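Week 4 notes - Teaching by Demonstration
Posted February 21, 2022
7 min read
3 shares · 4 comments

Picking up where we stopped. Last time was hand-coded motions, today is getting the motion from a person. Reading for this is the Justmont lab manual, the two chapters on teaching. Skip the math appendix for now.

1. Two ways to show it

Kinesthetic. You grab the arm and move it. Motors go slack (gravity comp on, or you'll be fighting the weight of it), joints get logged, you play it back. Good for one arm. Bad for two, you run out of hands fast, and your own body blocks the cameras. Forces are also muddy: the arm feels your push plus the contact, and you can't pull them apart afterwards.

Teleop. You stay out of the workspace and drive the arms through something else. Leader arms, VR controllers, a 3D mouse if you are desperate. Clean camera views. Costs you touch, mostly. People squeeze too hard the first day and come in too high over everything.

Leader-follower is what we use in Dultlow. Leader has the same joint layout as the follower, so joint angles copy straight across, no inverse kinematics in the loop. Joint limits you feel in your own wrist. Gripper is on the trigger.

Delay: keep it low. Once you notice it you start doing move-and-wait, and move-and-wait goes into the data. The policy will learn the pauses. It has no idea they were yours.

2. Sim first

All first demos are in simulation, in the Warneneo tabletop scene. Same leaders, same software, follower side is rendered. Nothing breaks, resets are a keypress, and object poses come for free (on the real table you'd need a tracker).

What sim gets wrong: contact. Thin soft things especially. A grasp that holds in sim can slide right out on hardware, so don't get attached to a trick that depends on friction.

Start pose for the Warneneo task has both grippers up off the table, fingers down, nothing touched yet. The red cup is back on the right half with the little labeled carton right in front of it. That pair is the annoying part. Come at the cup from the front and you'll clip the box, so plan the approach before you hit record. The flat pads on the left are easier to reach but they lie flat, so fingertips need to be nearly at the wood before you close.

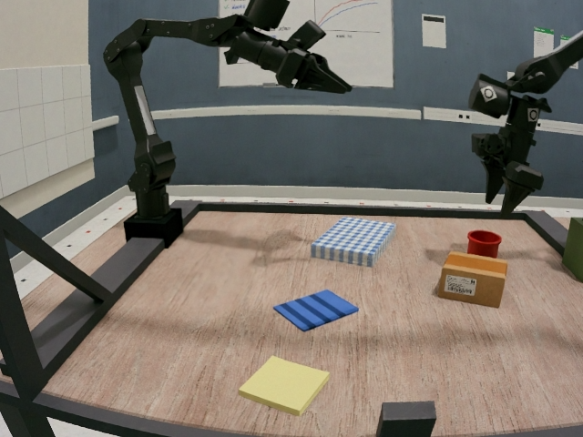
3. Recording a demo

Before
- Leaders in home pose, both hands on, THEN enable. If leader and follower disagree at enable the follower jumps.
- Check every camera stream is live. A frozen wrist view ruins the episode and you won't see it til later.
- Say the task out loud. If you can't say it in one sentence it's probably two tasks.

During
- One smooth pass. Slow is fine, stopping is not.
- Arm you aren't using: park it and leave it. Idle drift shows up as action.
- Missed grasp: back off, go again, keep recording. Recoveries are worth having. Mark them in the log.
- Dropped something off the table: kill the episode.

After
- Tag success or fail right away, not at the end of the session
- Move the objects before the next one. Same layout every time = policy memorizes a path and ignores teh cameras.

4. How many

Depends. The Tawfik set (the one on the course drive) has 752 episodes and almost 7 hours of driving, several operators. Look at how different they are from each other! Some people come in from the side, some straight down. Averaging those two gives a path that goes through the object. We come back to this with multimodal policies in the next block.

Fewer consistent demos beat a big messy pile, at least for plain behavior cloning. With a model that can hold more than one mode the mess hurts less.

5. Compounding error, quick version

Policy is a bit off -> lands in a state you never showed -> is more off. Demos only cover the good path. Fixes: recoveries (see 3), noise injected while you drive, or let the policy run and take over when it goes wrong, then train on the takeovers. Last one works best and eats the most operator time.

Action chunking helps too, fewer decision points. Will do properly next time, ran out of board.

6. For lab

Work in pairs, one drives, one logs, then swap. Record 4 episodes each on the cup task. Turn in the log plus half a page on what you did differently between your first and your last. Replay your partner's at half speed before you write anything, hesitations are much easier to spot that way.

Bring the manual. Leader station 3 has a sticky trigger, use another one if it's free.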